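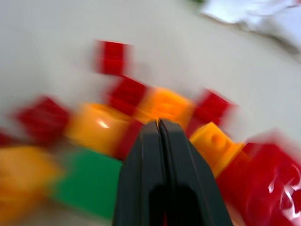
Attachment 1: blocks on the white table, red, yellow-orange and green

Ticket 67-11
Product: Stikier building blocks, mixed set
Bought from: Zwahlen online shop
Location: Molness play room, Bosport
Opened: 15 February 2025
Status: waiting for customer

Problem as reported
We bought the mixed set in January for our play room. Some of the red blocks do not hold on the yellow ones. The children press them together, and when they lift the tower, the red part falls down. Between red and red there is no problem. Green on yellow is also good. We would like to know if this is a fault or if we are doing something wrong.

Log

Entry 1, support
Thank you for the attachment. The blur makes it difficult to judge the studs. Please tell us how the blocks were washed, and at which temperature. Please also say if you mix them with blocks from another set.

Entry 2, customer
They were washed one time, by hand, in water of 30 degrees with a little dish soap. Then they dried on a towel during the night. We have an older box of another make in the same room, but it is kept on a different shelf. I can not promise that no piece has moved from one box to the other.

Entry 3, support
Please look inside the hollow side of a red block that falls off. On Stikier blocks there is a small letter S in the corner. Soap can also stay inside and make the grip weaker, so please rinse 2 red blocks in clean water, dry them well and try again on the same yellow block.

Entry 4, customer
I did it this morning. Both have the letter S. After rinsing, one block holds normally. The other one is still loose and turns when I touch it. I tried it on a green block too, with the same result.

Entry 5, support
Then the first one was probably soap. Please rinse the remaining red blocks in the same way and put the loose ones in a separate bag. Zwahlen will replace those. We need the order number and the delivery address in Bosport before we can send the new pieces.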